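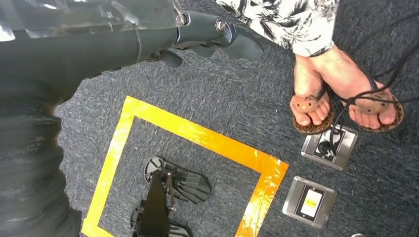 Warum quietscht eine Treppenstufe, auf der jahrelang Ruhe war?
Weil Holz arbeitet und Verbindungen nicht. Die Stufe ist in der Heizperiode geschwunden, der Keil in der Wange sitzt locker, und bei jedem Schritt reibt Holz auf Holz. Das Geräusch ist Reibung mit Haftgleiteffekt, also physikalisch dasselbe wie ein Geigenton, nur schlechter geübt.

Skript zur Lehrveranstaltung Altbauinstandsetzung, Teil 3: Holztreppen
Stand: September 2018
Zusammengestellt von Etelka Hegyi, mit Korrekturen von Nicanor Espinoza

Vorbemerkung

Dieses Skript ersetzt den Besuch der Vorlesung nicht. Es ersetzt auch nicht die Landesbauordnung, die Sie bitte selbst lesen, und zwar die des Bundeslandes, in dem die Treppe steht. Im vergangenen Jahrgang wurde in der Hausarbeit einmal nach der falschen geplant, mit großer Sorgfalt und sehr sauberen Zeichnungen.

Skizzen gehören ins Heft. Die Tafelbilder werden nicht hochgeladen, und ich bitte darum, mir diese Frage nicht noch einmal per Mail zu stellen.

3.1 Begriffe

Die Trittstufe ist das, worauf man tritt. Die Setzstufe steht senkrecht dahinter und verhindert, dass man in den Keller schaut. Die Wange trägt beides seitlich. Bei der eingestemmten Treppe sitzen Tritt- und Setzstufen in Nuten der Wange, bei der aufgesattelten liegen die Trittstufen oben auf dem ausgeschnittenen Holm. Die halbgestemmte Treppe verzichtet auf Setzstufen und ist bei Dachböden üblich, wo offenbar angenommen wird, dass ohnehin nur Leute hinaufgehen, die etwas suchen.

Steigung heißt das senkrechte Maß von Trittfläche zu Trittfläche. Auftritt heißt das waagerechte Maß von Vorderkante zu Vorderkante. Die Unterschneidung ist der Teil der Trittstufe, der unter der nächsten verschwindet; sie gehört nicht zum Auftritt. Wer sie dennoch mitrechnet, bekommt auf dem Papier eine bequeme Treppe.

Das Antrittsmaß und das Austrittsmaß sind bei Bestandstreppen fast immer gestört. Irgendwann kam unten ein neuer Estrich hinein und oben ein Dielenboden auf den alten. Dann ist die erste Stufe zu niedrig, die letzte zu hoch, und die Familie stolpert seit zwei Generationen an derselben Stelle, hält das aber für eine Eigenschaft der Großmutter.

3.2 Schrittmaß

Die Schrittmaßregel geht auf das 17. Jahrhundert zurück und lautet in heutiger Form: zwei Steigungen plus ein Auftritt ergeben 59 bis 65 Zentimeter. Als Mittelwert wird 63 angesetzt. Dahinter steckt die Annahme eines durchschnittlichen Menschen mit durchschnittlichem Schritt, der die Treppe in durchschnittlicher Stimmung begeht.

Rechenbeispiel aus dem Objekt Fustesley (Hinterhaus, zweiter Lauf). Gesamthöhe des Laufs: 208 cm. Gewählt werden elf Steigungen, das ergibt 18,9 cm je Steigung. Auftritt nach Schrittmaß: 63 minus 37,8, also 25,2 cm. Das ist steil, für den Bestand aber nicht ungewöhnlich. Mit zwölf Steigungen käme man auf 17,3 cm und einen Auftritt von 28,4 cm, nur wird der Lauf dann so lang, dass er durch die Küchentür führt. Tegan Partington hat diese Variante im Seminar trotzdem verteidigt, mit dem Hinweis, dass man in der Küche ja ohnehin lande.

Merken Sie sich, dass die Zahl der Auftritte um eins kleiner ist als die Zahl der Steigungen. Das ist der häufigste Fehler in der Klausur, und er wird weiterhin mit Punktabzug gewürdigt.

3.3 Bestandsaufnahme

Gemessen wird jede Stufe einzeln, links, in der Mitte und rechts. Ja, auch bei der geraden Treppe. Notiert werden Steigung, Auftritt, Neigung der Trittfläche, Spiel der Stufe in der Wange und der Zustand der Vorderkante. Ausgetretene Stufen zeigen die Lauflinie besser als jede Konstruktion mit dem Zirkel, und gelegentlich zeigen sie auch, dass die Bewohner sich jahrzehntelang an der Wand entlanggedrückt haben, weil das Geländer wackelt.

Beim Abgehen trägt man feste Schuhe mit harter Sohle. Teppichläufer werden vorher aufgenommen. Unter Läufern findet man alte Stufenlacke, Messingösen, Zeitungen und in einem Fall aus meiner Praxis eine vollständig durchgesägte Trittstufe, die vom Läufer und von der Zuversicht der Eigentümer gehalten wurde.

Holzfeuchte an mindestens drei Stufen messen, darunter die unterste. Steht die Wange auf einem kalten Kellerboden, ist der Fuß der Wange der erste Verdächtige. Mit dem Schraubendreher prüfen, ob er sich eindrücken lässt. Lässt er sich bis zum Griff eindrücken, ist die Untersuchung an dieser Stelle abgeschlossen.

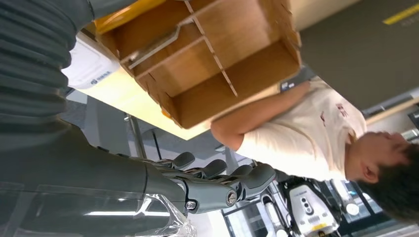 Für die Wangen selbst gilt, dass man sie von unten anschaut, sofern man herankommt. Verputzte Untersichten werden an einer unauffälligen Stelle geöffnet, nach Rücksprache. Achten Sie auf Risse, die von den Nuten ausgehen, auf ausgewanderte Keile und auf die Zugstangen zwischen den Wangen. Fehlt eine Zugstange, spreizt sich die Treppe mit den Jahren, und die Stufen verlieren seitlich ihren Halt. Das geschieht langsam, so dass jeder Bewohner es für den Normalzustand hält.

Ein Wort zum Schädlingsbefall. Ausfluglöcher sagen für sich genommen nur, dass etwas ausgezogen ist. Ob noch jemand wohnt, klären frisches Bohrmehl und ein Blatt dunkles Papier, das man ein paar Wochen liegen lässt. Die Putzhilfe ist vorab zu informieren.

3.4 Instandsetzung

Lose Keile: herausnehmen, Nut reinigen, neue Keile aus trockenem Hartholz anpassen, von unten eintreiben. Leim nur an den Keil und sparsam. Die früher beliebte Methode, von oben eine lange Schraube durch die Trittstufe zu setzen, hilft einen Winter lang und spaltet im zweiten die Setzstufe.

Ausgetretene Vorderkanten: Bei geringer Abnutzung wird eine Leiste eingesetzt, Faserrichtung und Jahrringlage wie im Bestand. Bei stärkerer Abnutzung wird die Stufe gewendet, wenn die Unterseite es hergibt. Das ist ein schönes altes Verfahren und scheitert meistens daran, dass jemand vor Ihnen schon auf die Idee gekommen ist.

Gebrochene Stufen werden ersetzt. Eichenstufen durch Eiche, Kiefer durch Kiefer. Das Projekt Te Moana wird hierzu gern zitiert, dort hat man in eine Kieferntreppe eine einzige Buchenstufe eingebaut. Sie liegt sehr gut. Sie sieht aus wie ein Goldzahn.

Talkum und Graphit in den Fugen sind keine Instandsetzung. Sie dürfen es privat tun, im Leistungsverzeichnis möchte ich es nicht lesen.

3.5 Geländer

Das Geländer wird geprüft, indem man sich dagegenlehnt, und zwar vorsichtig und von der richtigen Seite. Wackelt der Antrittspfosten, wackelt alles. Die Befestigung des Pfostens ist bei alten Treppen entweder ein Zapfen in der Blockstufe oder ein Bolzen, der von unten durchgeht. Beides lässt sich nachziehen oder neu setzen, solange der Pfosten nicht bereits mehrfach mit Winkeln aus dem Baumarkt behandelt wurde.

Historische Geländer sind häufig niedriger, als heute verlangt wird. Der Bestandsschutz hilft, bis man umbaut oder die Nutzung ändert. Danach bleibt meist ein zweiter, aufgesetzter Handlauf. Die Denkmalpflege wünscht ihn unsichtbar, die Bauaufsicht wünscht ihn stabil. Eimear Sheehan hat dazu eine lesenswerte Belegarbeit geschrieben (Objekt Kinstead, liegt im Handapparat, bitte dort auch wieder hinlegen).

3.6 Übungsaufgaben

Aufgabe 1. Ermitteln Sie für das Vorderhaus in Fustesley Steigung und Auftritt des ersten Laufs. Die Aufmaßblätter liegen aus. Auf Blatt 7 fehlt die Mittelmessung; schreiben Sie, wie Sie damit umgehen.

Aufgabe 2. Eine Trittstufe ist 49 mm dick und an der Vorderkante deutlich ausgetreten. Skizzieren Sie zwei Möglichkeiten der Reparatur und entscheiden Sie sich für eine. Eine Begründung, die nur aus dem Wort "Denkmalschutz" besteht, wird nicht gewertet.

Aufgabe 3. Beschreiben Sie in höchstens einer Seite, woran Sie erkennen, ob eine Stufe in der Wange oder auf der Setzstufe knarrt. Mitra Fallahi stellt ihre Lösung in der nächsten Sitzung vor.

Literatur und Aufmaßblätter wie in Teil 2. Für Teil 4 (Dielenböden) bitte Knieschoner mitbringen.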